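Skiltlow Fog Notes

Daily fog and low cloud observations from two sites, written down by hand and typed up later. This file explains what is in the folder and how to read it.

Contents

fog_daily.csv: one row per morning, 297 rows
sites.csv: the two sites, Skiltlow and Botness
notes.txt: free remarks, kept as written
changes.txt: corrections made after the first release

What was observed

Each row gives the state of the air at nine in the morning, or as near to it as the observer could manage. Skiltlow lies in a valley bottom and gets most of the radiation fog, the kind that forms on clear, still nights. Botness is on the coast, where the fog mostly drifts in off the sea and can last all day.

Of the 297 rows, 153 are from Skiltlow and the rest are from Botness. Mornings with no observation have been left out of the file altogether, so a missing date does not mean a clear day.

Columns

date: day of the observation
site: S for Skiltlow, B for Botness
vis: visibility in metres, judged against fixed landmarks
type: radiation, sea, hill, mixed or none
base: height of the lowest cloud in metres, blank if the sky was hidden
wind: calm, light, moderate or fresh
obs: initials of the observer

Visibility is an estimate. The nearest landmark at Skiltlow is the chapel gate at 200 metres, and anything closer than that was judged by eye along the lane. Treat values under 200 as "thick fog" and don't read much into the difference between 80 and 120.

Fog and mist are separated in the usual way, with fog below 1,000 metres. Low stratus touching the hill above Skiltlow is entered as hill, even when the valley floor was clear.

Known problems

The November rows for Botness use an older landmark list and tend to read too high. Nine rows have a type but no visibility. Two observers disagreed about what counts as light wind, and no attempt has been made to fix this.

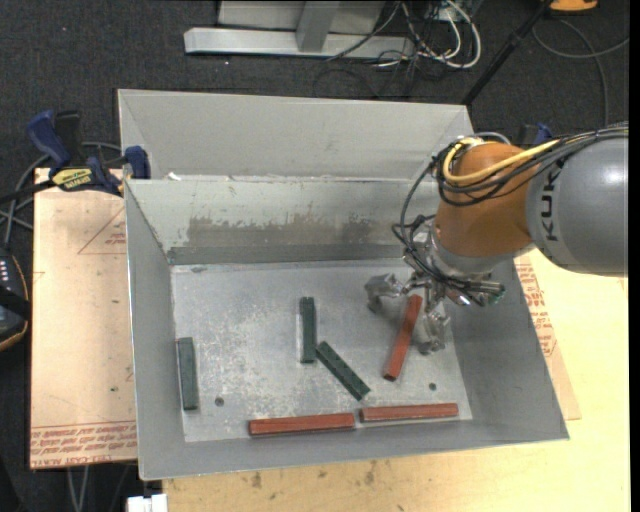

Green and red blocks in a grey metal bin.

Using the data

You may copy and change the files for any purpose. Please mention Skiltlow Fog Notes if you publish a chart or table made from them. The type column was filled in by people looking out of a door, so it should not be used on its own to test a forecast.

Corrections go to Tyyne Peltonen, who keeps the master copy. Give the date and site of the row.

Last change to this file: Thu 9 May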